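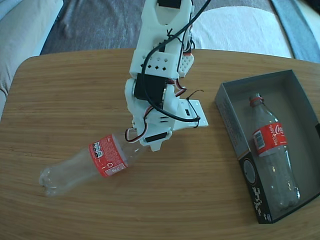
Diary > 2019 > Research stuff
Print this entry | E-mail this entry

11 Mar 2019

So the bottle policy finally did something I can write down without wincing! I've been stuck on this since October and I'd half decided the whole idea was bad (teach the arm from demos, let it practice in short bursts, throw out the worst practice runs, train again). Assunta D'Amico kept telling me the idea was fine and my filtering was the problem. She was right, which I will admit in here and maybe in the acknowledgments.

What I changed: I used to score a whole run, bottle on the table to bottle in the box, and toss it if the score was low. But a run can have a lovely reach and a terrible grasp, and I was throwing the lovely reach away with it. Now I chop each run into reach, grasp, carry and drop and score the pieces on their own. I had 259 demos to start from, same as always, and 3000 training steps per round, same as always. Only the chopping is new.

Tonight's test was 17 tries with the old version and 17 with the new one, empty Coke bottles, same gray box. Old version got six. New one got 13!! I ran off to make tea before I let myself do the spreadsheet, then did the spreadsheet anyway with the tea going cold.

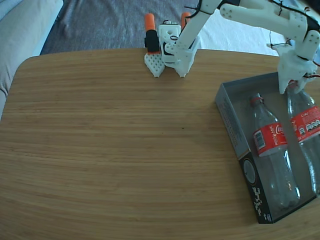
The necks are still the hard part. It's a skinny target and the clear plastic messes with everything, so most of the failures are the fingers closing a little too high. Three of the four misses tonight were that. The other one I don't understand at all and I'm going to watch it again tomorrow - probably more than once.

Also, 17 tries is not a lot. Morelli is going to say so in the first five minutes of the call, and I'd like to have a bigger batch before the Skernham workshop deadline. Plus something that isn't a Coke bottle, I guess. All those red labels may be helping it more than I want to know.

Need to order servo horns. Bed.

Contact | Copyright 2019 Grotby Notes | Back to top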